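Trollcombe Robotics Club Is Packing Snacks This Summer
July 2024
Posted in: Clubs, Student Projects

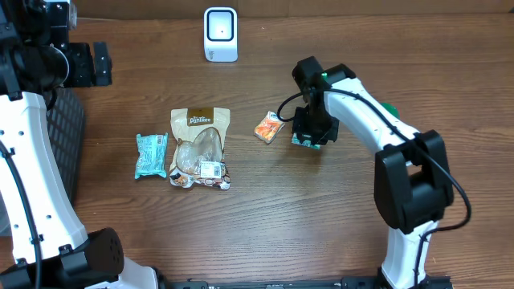 So we finally have two arms working on the same table, and I'm a little giddy about it! If you came by the club room last spring you saw us fighting with one arm and a bin of foam blocks. Foam blocks are very forgiving. Snack packets are not (they're shiny, they crinkle, and they slide away the second you touch them wrong), and that's why Aiguo Wei picked them for the summer project.

The project is called Kilard, and please don't ask me where the name came from, I was outvoted. The idea is a checkout table. The arms pick up small wrapped snacks and a bigger pouch, show each one to the little white unit at the back, and set it down again. We've got teal-and-white packets, orange-and-white ones, and a Pantree pouch with a barcode sticker low on the front. The pouch is the one everybody argues about. Do you pinch it at the top by the brown label, or go in from the side? Boyang Ye says side. I say top. We've both dropped it plenty.

Right now a person guides the arms through every pickup, and we save each run so we can train on it later. We have 2,728 saved runs and we want 4,000 before school starts in August. A good session gets us 40, and a bad one gets us 7 and a long talk about cables.

Seven of us are on the team, and we could really use more hands. You don't need to know how to code! Guiding the arms takes an afternoon to learn, and the younger kids have been picking it up faster than I did (rude, but fine). If you'd like a turn, come find us in the Long Building, second floor, any afternoon the door is open. Bring a snack in a wrapper we haven't tried yet and Aiguo will probably love you forever.

We're also signed up for the Arko student showcase in August, in the tabletop category. Each team gets one table and one run in front of the judges. Boyang is driving the practice runs this month, and I'll post the schedule on the club page once we have it.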